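PRESSEMITTEILUNG

Tirville bringt Ordnung auf den Tisch -- und hat es damit nicht eilig

Neue Reihe "Abstellen" widmet sich dem Tassenregal, dem Drahtgitter und der Frage, wohin mit dem Becher

Tosness, im November. Der Haushaltswarenhersteller Tirville stellt eine Reihe kleiner Aufsatzregale vor, die eine Aufgabe übernehmen, um die sich bisher niemand gerissen hat: Sie stehen auf dem Tisch und halten Dinge davon ab, ebenfalls auf dem Tisch zu stehen. Die Reihe heißt "Abstellen". Der Vertrieb hatte sich einen englischen Namen gewünscht. Man hat ihn angehört.

Anlass für die Entwicklung war eine Beobachtung, für die es keine Marktforschung gebraucht hätte, die Tirville aber trotzdem in Auftrag gab. 282 Haushalte in Tosness und Umgebung führten zwei Wochen lang Buch darüber, was abends auf dem Küchentisch steht und wer behauptet, es nicht gewesen zu sein. Die zweite Spalte erwies sich als die ergiebigere. Auf Platz eins der abgestellten Gegenstände lag der Becher, mit deutlichem Vorsprung vor der ungeöffneten Post. Auf Platz drei folgte "Verschiedenes", eine Kategorie, die das Auswertungsteam nach kurzer Durchsicht nicht weiter aufschlüsseln wollte.

Der Becher ist, darin waren sich die Teilnehmenden weitgehend einig, kein böswilliger Gegenstand. Er wird benutzt, hingestellt und vergessen. Später kommt ein zweiter dazu, weil der erste schon benutzt ist. Wer vier Personen im Haushalt hat, kann sich den weiteren Verlauf ausrechnen. Die üblichen Gegenmittel -- Ermahnung, Zettel, demonstratives Klappern -- zeigten in der Erhebung eine Wirkungsdauer von höchstens einem Abend, am Samstag noch darunter.

Tirville hat deshalb beim Tisch angefangen. Eine freie Fläche lädt zum Abstellen ein, und gegen diese Einladung kommt kein Familienrat an. Der Gedanke hinter der Reihe ist also schlicht: Wenn ohnehin etwas abgestellt wird, dann eben eine Etage höher, wo es wenigstens nach Absicht aussieht. 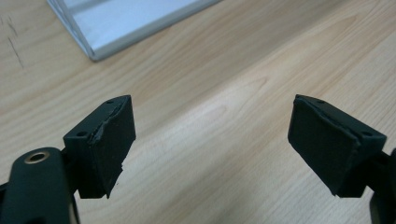
Die Entscheidung für einen Aufsatz, der ohne Schrauben auskommt, fiel früh. Wandregale sind eine schöne Sache für Menschen, die ihre Wände kennen. Alle anderen bohren, treffen etwas, das sie nicht treffen wollten, und hängen am Ende einen Kalender darüber. Ein Aufsatzregal stellt man hin. Gefällt es dort nicht, stellt man es woandershin. Eine Montageanleitung liegt dennoch bei, sie umfasst einen Satz. Über diesen Satz wurde im Haus länger verhandelt als über den Preis der Verpackung.

Zur Auswahl stehen zwei Ausführungen, beide mit einer oberen und einer unteren Ablage. Die schmale Ausführung ist 29 Zentimeter breit und passt dorthin, wo bislang die Obstschale stand. Die größere richtet sich an Haushalte, die mit der Obstschale noch nicht fertig sind. Auf ausziehbare, drehbare oder per Telefon steuerbare Teile wurde verzichtet. Die Entwicklungsabteilung legt Wert auf die Feststellung, dass es sich hierbei um eine Entscheidung handelt.

Gefertigt werden die Regale im Werk Hiserano, das bislang vor allem Abtropfkörbe herstellte und daher mit Draht umzugehen weiß. Der Draht ist weiß beschichtet. Andere Farben wurden geprüft: Schwarz sah nach Grillrost aus, Salbei nach Wartezimmer, und ein warmes Terrakotta überstand die interne Vorstellung nur, bis jemand das Licht einschaltete. Weiß fällt auf einem hellen Holztisch nicht weiter auf, und das ist von einem Möbel, das vor allem im Weg stehen könnte, schon recht viel verlangt.

Mehr Kopfzerbrechen bereitete die obere Ablage. Die ersten Muster hatten dort ein offenes Gitter, auf dem Teller gut und Becher schlecht standen. Ein Becher mit kleinem Boden findet jede Lücke. Er kippt dann nicht sofort, er wartet, bis man sich umgedreht hat. Seither ist die obere Ablage geschlossen, und das Gitter beschränkt sich auf jene Stellen, an denen es niemandem etwas tut. Die Ecken sind gerundet. Das hat gestalterische Gründe und außerdem einen, der mit dem Ellbogen eines Abteilungsleiters zu tun hat.

Bei den Stellversuchen wurde ein Vorgang wieder und wieder durchgespielt, der in keiner Norm steht: Becher greifen, anheben, absetzen, loslassen. Das klingt nach wenig. Wer es einmal mit Blick auf die Höhe der oberen Kante getan hat, weiß jedoch, dass die meisten Menschen zu früh absetzen, nämlich dort, wo der Tisch noch der Tisch war. Die Gewohnheit sitzt offenbar im Handgelenk. Nach rund 10 Tagen greifen die meisten Testhaushalte richtig, und nach weiteren zwei Wochen beschweren sie sich, wenn das Regal zum Abwischen weggeräumt wurde.

Auch die untere Ablage hat sich bewährt, wenngleich anders als vorgesehen. Gedacht war sie für Untertassen. Gefunden wurden dort in der Praxis Servietten, ein Stapel Gebrauchsanweisungen, Ladegeräte und in einem Fall ein belegtes Brot, über dessen Alter keine Angaben vorliegen. Tirville hat die Produktbeschreibung daraufhin angepasst. Sie spricht nun von einer "vielseitig nutzbaren unteren Ebene". 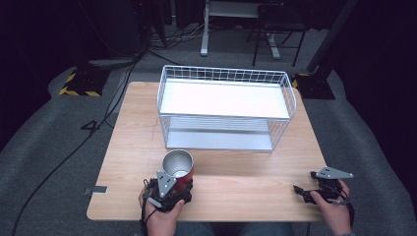 Štěpánek fand die ganze Sache zunächst überflüssig und sagt das auch heute noch, allerdings seltener. Ein Regal auf dem Tisch, so der Einwand, sei doch bloß ein Tisch auf dem Tisch, und wenn man diesen Weg einmal einschlage, gebe es nach oben keine natürliche Grenze. Inzwischen stehe so ein Ding aber auch zu Hause, und die Becher seien tatsächlich vom Tisch. "Sie sind jetzt alle auf dem Regal, und keiner räumt sie von dort weg. Aber man kann daneben wieder frühstücken." Von einer Lösung wolle man da nicht sprechen. Von einer Verlagerung schon, und zwar von einer, mit der sich leben lasse.

Tirville schließt sich dieser Einschätzung an und hat sie für den Verpackungstext vorgeschlagen. Die Rechtsabteilung prüft noch das Wort "leben".

Gepflegt wird das Regal mit einem feuchten Tuch. Scheuermittel sollten vermieden werden, ebenso der Versuch, es samt Inhalt anzuheben und einhändig zur Spüle zu tragen. Er wurde während der Erprobung mehrfach unternommen, jedes Mal mit großer Zuversicht. Für die Spülmaschine ist das Regal nicht vorgesehen. Die schmale Ausführung passt zwar hinein, dann passt allerdings sonst nichts mehr hinein, womit die Becher wieder auf dem Tisch stünden.

Die Reihe "Abstellen" ist ab sofort im Fachhandel sowie im Werksverkauf Hiserano erhältlich. Der Werksverkauf öffnet am Samstagvormittag und führt auch Stücke mit kleinen Schönheitsfehlern, die man nach Auskunft des Verkaufspersonals sieht, sobald man sie gezeigt bekommt. Eine Erweiterung der Reihe um einen Aufsatz für die Fensterbank ist in Vorbereitung. Ein Aufsatz für den Aufsatz wurde von Kundenseite angefragt und wird derzeit nicht verfolgt.

Über Tirville

Tirville entwickelt und vertreibt Haushaltswaren für Küche, Flur und jene Ecke dazwischen, für die es in den meisten Wohnungen keinen Namen gibt. Der Sitz des Unternehmens ist Tosness, gefertigt wird in Hiserano. Zum Sortiment gehören Abtropfkörbe, Schubladeneinsätze, Topfdeckelhalter und seit diesem Herbst Aufsatzregale.

Pressekontakt

Tirville Haushaltswaren, Pressestelle, Tosness. Muster beider Ausführungen werden Redaktionen auf Anfrage leihweise zugesandt. Um Rücksendung wird gebeten, bitte ohne Becher.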